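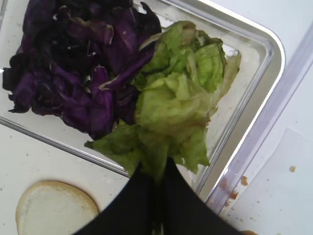 Clinine, the card game with the sixteen-card hands and the awful menus, leaves early access in September. Kanini Ondieki has designed most of it. We caught her on a video call between two meetings, she had half an hour and used all of it.

First thing, the name. "It's a river in the game, or it was. We cut the river. Kept the name." No plans to bring it back, though players ask. The map now has Gistdale in the north, Sarurmont in the south, and a toll road between them that everybody hates crossing.

That toll. Every card you move from one half of the board to the other costs a coin, and new players run dry by turn four. Ondieki has heard it all before. "People see a full hand and want to play it. Don't. Sit in Gistdale for three turns, let the other player pay. You'll win more than you lose." She plays this way herself, she says, and loses quite a lot anyway.

The game has 116 cards at the moment. There were more. A whole set built around weather went in the spring, after testers kept winning with one storm card and a pair of shepherds. "It was funny for a week. Then I was getting beaten by it every night and it was less funny." Will the shepherds return? "One of them."

On to Mbwambo, the faction most people seem to pick first. Market traders, cheap cards, lots of drawing. Too strong? Long pause. "A bit strong. I know. We've taken a coin off their opening hand twice and put it back once." The next patch touches the Caravan Master, who currently draws 2 cards when he's played and will draw one. Expect complaints. She does. 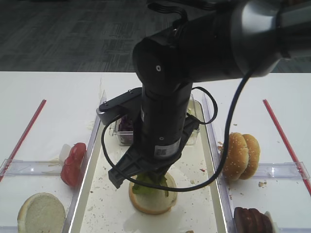 Lettuce on the bottom bun, under a black gripper.

Then there's the single player side. Clinine shipped into early access without any, and the forums have not let that go. What's coming in September is a run of short puzzles, set boards where you have one turn to win. No story campaign. "I'd love one. I can't write dialogue. I tried, there was a goat merchant who talked for six screens." The puzzles will be free for anyone who already owns the game. A few are nasty. One took her own testers a weekend.

Money next. The game costs what it costs and there are no packs to buy, which she gets a little sharp about. "You pay, you have the cards. I grew up opening packs and I remember exactly how it felt when they were bad." Alternative card backs may be sold later on, she hasn't decided. Nothing that changes play.

How many people are playing? The best evening so far had 995 online at once. She took a screenshot of it and was annoyed it didn't tick over to the thousand. "I stayed up. It went down."
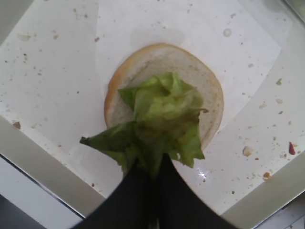 Ruffled green lettuce over the cut face of a bun.

Ranked play is the bit she's least happy with. Matches take too long to find in the mornings, and the ladder throws beginners at people who've been there since the first build. A fix is half done: your first few games will be against others on their first few games, simple as that. Draft mode is staying in the side menu becuase, her words, it breaks if you look at it funny.

Any tips for someone starting this week? She had these ready. Play Gistdale before Sarurmont. Skip the tutorial's third lesson, its out of date and still teaches the old toll. Keep one cheap card back for the last turn, always. And turn off the animations, the game is nearly twice as fast without them. "Our animator knows I say this."

Last question, what is she playing when it isn't Clinine. "Solitaire. On my phone, in the queue at the post office. Don't print that." She then said we could print it.

Clinine is out on PC now in early access, full release in September, tablet version after that with no date given.

Interview 7/13/25, edited for length.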